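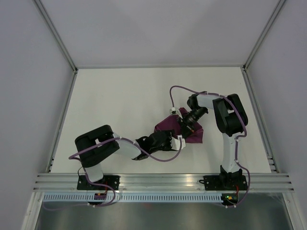

Tücher sind bei meiner Durchsicht im Gästehaus Rirbridge jedes Mal der Punkt, an dem ich am längsten hängen bleibe, noch vor den Steckdosen und den Rauchmeldern. Ich mag den Teil nämlich richtig gern! Ein zerknülltes lila Tuch vor einer weißen Tischplatte sieht ja erst mal nach gar nichts aus, aber ob es Löcher hat, ob eine Naht aufgeht oder ob irgendwo noch eine Nadel steckt, das weiß ich erst, wenn es glatt vor mir liegt. Also wird jedes Stück auseinandergenommen, glattgestrichen, gewendet und noch einmal angeschaut. Die Liste unten ist die Fassung vom 11. November 2018, mit meinen Kommentaren dazu, damit die nächste Durchsicht im Mai nicht wieder bei null anfängt.

Bereich: Wäschekammer mit Legetisch, Regal, Bügelplatz und Vorraum

1. Tischplatte sauber und ohne scharfe Kanten
Ergebnis: in Ordnung
Kommentar: Ich fahre immer mit der flachen Hand einmal ganz herum, auch unten an der Kante entlang. An der hinteren Ecke war letztes Mal ein kleiner Grat, an dem die dünnen Geschirrtücher Fäden gezogen haben. Der ist abgeschliffen und inzwischen auch nicht mehr zu spüren. Bitte trotzdem keine Scheren auf der Platte liegen lassen, ich habe schon wieder eine unter einem Stapel Servietten gefunden.

2. Tisch steht fest
Ergebnis: in Ordnung, nachgezogen
Kommentar: Er hat ein bisschen gekippelt, wenn man sich vorne aufstützt. Beide Schrauben am linken Bein waren locker. Jetzt sitzt alles wieder.

3. Tücher auf Schäden geprüft
Ergebnis: 3 Stück aussortiert
Kommentar: Zwei mit ausgefranstem Saum, eins mit einem Brandloch (wer stellt denn bitte eine heiße Pfanne auf ein Küchentuch?). Die ausgefransten kommen in die Kiste für den Hof, zum Fahrradputzen reichen sie dicke. Das mit dem Loch ist weg. Bei dunklen und kräftigen Farben, Lila gehört da auch dazu, halte ich den Stoff zusätzlich gegen das Fenster. Kleine Löcher übersieht man sonst in den Falten ganz leicht.

4. Keine Fremdkörper im Stoff
Ergebnis: ein Fund
Kommentar: Eine Sicherheitsnadel, offen, in einer Kissenhülle. Die kam mit der Lieferung aus Zarkstead, da hängen die Zettel manchmal so dran. Ich habe angerufen und darum gebeten, künftig Papierbändchen zu nehmen. Mal sehen. Bis dahin: erst aufschütteln, dann hineingreifen, und niemals mit Schwung in einen Wäschehaufen fassen.

5. Putzlappen und Tücher getrennt gelagert
Ergebnis: Mangel
Kommentar: Hach. Die Lappen für den Boden lagen wieder im selben Fach wie die Geschirrtücher. Ich habe das untere Fach jetzt neu beschriftet, größer und mit dickem Stift. Lappen mit Öl oder Möbelpolitur gehören übrigens überhaupt nicht ins Regal, die kommen in den Blecheimer mit Deckel draußen im Vorraum. Zerknüllt auf einem Haufen können sich ölige Lappen von selbst entzünden, das ist kein Märchen.

6. Reinigungsmittel beschriftet und verschlossen
Ergebnis: fast in Ordnung
Kommentar: Der Fleckenentferner von Gultia steht oben, Deckel zu, Etikett lesbar. Daneben stand aber eine Sprühflasche ohne jede Aufschrift. Gerochen hat sie nach Essig, aber Riechen ist keine Prüfmethode, also habe ich sie zur Seite gestellt und frage herum, was drin ist. Wenn sich bis zur nächsten Wäschelieferung keiner meldet, geht sie zum Wertstoffhof.

7. Bügelplatz
Ergebnis: in Ordnung mit Auflage
Kommentar: Das Bügeleisen hat eine unbeschädigte Zuleitung und der Stecker sitzt stramm. Nur die Ablage stand mir zu nah am Vorhang, die habe ich ein gutes Stück verschoben. Nach dem Bügeln bitte 15 Minuten abkühlen lassen, bevor das Eisen in den Schrank wandert. Eine Küchenuhr steht jetzt daneben, die gelbe, die so furchtbar laut klingelt.

8. Regal standsicher und nicht überladen
Ergebnis: Mangel behoben
Kommentar: Nach der letzten Bestellung liegen hier fast 600 Teile, wenn man die kleinen Servietten mitnimmt, und die schweren Bettbezüge waren natürlich alle ganz oben gelandet. Ich habe umgeräumt: Bezüge und Handtücher nach unten, Servietten und Geschirrtücher nach oben. Die Wandwinkel habe ich geprüft, sie halten bombenfest.

9. Fluchtweg und Boden frei
Ergebnis: Mangel, sofort erledigt
Kommentar: Im Vorraum standen 2 Wäschekörbe direkt vor der Tür. Ich bin selbst fast darüber gefallen, mit dem Klemmbrett in der Hand! Sie stehen jetzt unter dem Fenster und sollen da auch bleiben. Der Boden selbst ist trocken, die Matte liegt rutschfest.

10. Licht über dem Arbeitsplatz
Ergebnis: offen
Kommentar: Die Röhre flackert beim Einschalten ein paar Sekunden. Gefährlich ist es nicht, aber bei der Stoffprüfung macht es mich wahnsinnig. Ersatz ist bestellt, ein Modell von Ji, das etwas neutraler leuchten soll. Die jetzige macht aus jedem Rot ein Braun, und dann such da mal einen Teefleck.

11. Verbandkasten
Ergebnis: in Ordnung
Kommentar: Vollständig und noch nicht abgelaufen. Pflaster habe ich nachgelegt, die kleinen sind immer zuerst weg.

Noch offen für Mai: neue Röhre einbauen, Rückmeldung aus Zarkstead wegen der Nadeln, Sprühflasche klären, und das Lappenfach bitte noch einmal anschauen. Wer vorher schon ein kaputtes Tuch findet, legt es einfach in die graue Schale neben der Tür und nicht zurück auf den Stapel.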